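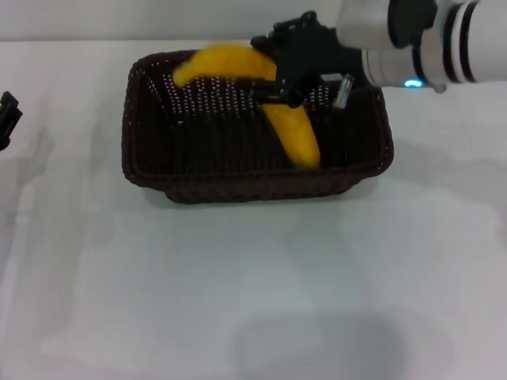 Fig. 6. Banana in a dark woven basket on a white tabletop.

Section 7: Storing fruit and vegetables outside the refrigerator

The Lenolora larder unit by Iseck is supplied with 2 vent panels and a removable drip tray. Fit these before any food is placed inside.

1. Stand the unit on a level floor, away from ovens, radiators and direct sun.
2. Slide the vent panels into the side slots until they click.
3. Push the drip tray fully home. The door will not close if the tray is proud of the runner.
4. Set the humidity dial to 2 for onions and garlic, or to 6 for root vegetables.
5. Leave the unit closed overnight before loading.

Note: Bananas give off ethylene and speed the ripening of other fruit. Keep them outside the unit, in an open basket or bowl.

Caution: Do not wash the vent panels in a dishwasher. The filter layer is bonded and will lift.

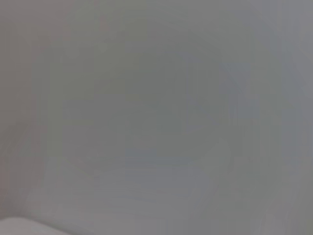
Wipe the inner walls once a week with a damp cloth and dry them before reloading. Do not use bleach or scouring powder — both mark the lining. Potatoes must be kept in the dark; remove any that have turned green or begun to sprout.

Replace the filter panels every 11 months. Order from Dratance, quoting the code inside the door.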